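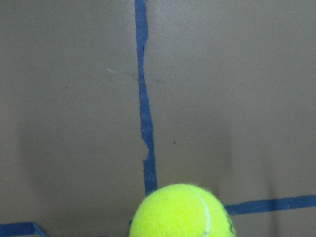 Home Posts About Archive Contact

Filed under: Getting around, Money

I sold the car in August. It was a gray hatchback with a dent in the back door, and the man who bought it, Evaristo Solís, paid me in cash and drove it away while I was still holding the spare key. He had to come back for the key. I have not owned a car since, and a few people have asked me to write down how it has gone.

The short version is that it has gone fine, with some bad days. I live in Cevville, four miles from work. The 76 bus stops at the end of my street and lets me off across from the office. Before I sold the car I had lived on that street for years and had never been on the 76. I knew it only as the thing I got stuck behind on the hill.

The reason I sold was money. The shop told me the car needed 600 dollars of work on the brakes and front end, and I had paid for a different set of repairs in the spring. I sat in the waiting room and added up insurance, gas, parking and the repairs on the back of the estimate. I didn't like the total. I asked them to hold off, drove home slowly, and put up a listing that night.

The first thing I had to learn was the schedule. I had assumed I would walk out and catch a bus, the way I used to walk out and start the car. The 76 does not run often enough for that. In the morning it is reliable. In the evening it is bunched up, so that none come for a long stretch and then you get a pair of them, the first one packed and the second nearly empty. I let the first one go now. The second one gets me home a few minutes later and I get a seat.
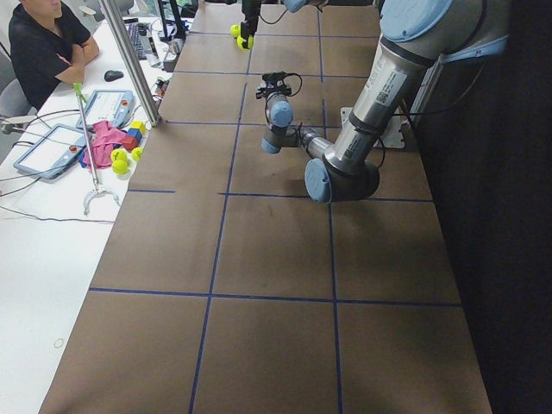 Long table, cardboard and blue tape.

Groceries were the hard part. With the car I did one big trip a week and filled the trunk. The first week without it I did the same trip out of habit, and stood at the checkout looking at four bags and a sack of potatoes. I got home with all of it, but my hands hurt until the next day and one of the bags split on the steps.

Now I shop in small amounts on the way home. I get off one stop early, at Babaei, which is a narrow store with good produce and a long bread shelf. It costs a little more per item than the supermarket and I throw away a lot less. I used to buy lettuce on a Sunday and find it in the drawer ten days later. I also bought a folding cart for cat litter and anything in a can. I put off buying the cart for a month out of vanity. It has a squeaky wheel and I use it constantly.

My neighbor Pouran Heydari gave up her car before I did and she had warned me about the litter. Her other advice was to get a real raincoat – one that goes past the knee – and shoes I could stand in for half an hour. I bought the coat. I ignored the part about the shoes and regretted it by October.
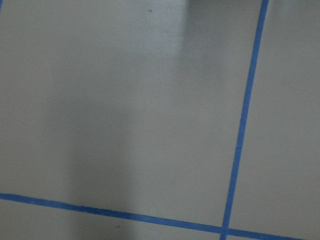

Blue tape on gray.

Rain by itself is no trouble. Wind is worse, and the worst is slush, when the curb cuts fill up and you can't tell how deep they are. I keep dry socks in my desk. Rostam Moradi, who sits across from me, saw me changing socks one morning and asked if everything was all right at home.

Visiting people takes planning. My sister lives out past Rerkden, where the bus goes twice on a weekday and does not go at all on Sunday. I used to drop in on her without thinking about it. These days I rent a car for the weekend, or she picks me up at the end of the line, or we talk on the phone. I see her less than I did. That is the real cost and I don't have a fix for it. I have thought about an electric bike, but the last stretch of road to her house has no shoulder and the trucks come through fast.

Renting has been easier than I expected. I have done it four times. I book the smallest car they have and I always end up with something larger. The first time, I sat in the lot for a while trying to find the headlights. I also noticed that I'm a more nervous driver than I was, and slower, and that I no longer mind being passed.
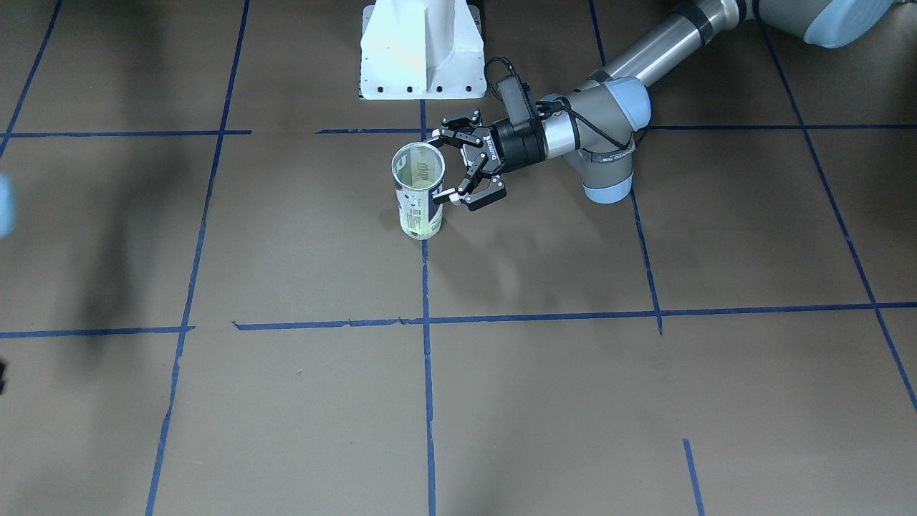 Then there is the time. By car I was at my desk in 15 minutes on a good day. The bus takes more than double that if you count the walk and the wait. For the first few weeks I resented it. Then I started bringing a book, and I have read more since August than in the two years before. Most of it has been library mysteries. I finished a long one about a lighthouse keeper that Solveig Lindholm lent me, and I still owe her the book back.

I also know more people by sight. There is a driver in the mornings who waits if she sees you running, and one in the evenings who doesn't. A man gets on by the school with a cello and pays his fare with it balanced on his foot. I nod to people I would never have met in the car. We don't talk much. If one of them is missing for a week I notice.

As for money, I keep the figures in a notebook. With the bus pass, the rentals and a few cabs, I am spending well under half of what the car cost me. Some of the difference went into the raincoat and the cart. The rest is in savings, apart from what I spent on a chair.

I don't think this would work for everyone. I have no kids to drop off and my hours don't change. If the 76 were cut I would be looking at car listings within a month. There was talk of trimming the late runs, and Hooman Arabzadeh from the next building went to the meeting. He told me nothing had been decided. I wrote the transit office a letter and got a form reply.

The next thing I need to sort out is snow boots. Pouran has told me which ones to get and this time I am going to listen.

Last updated: Sunday

Older post Newer post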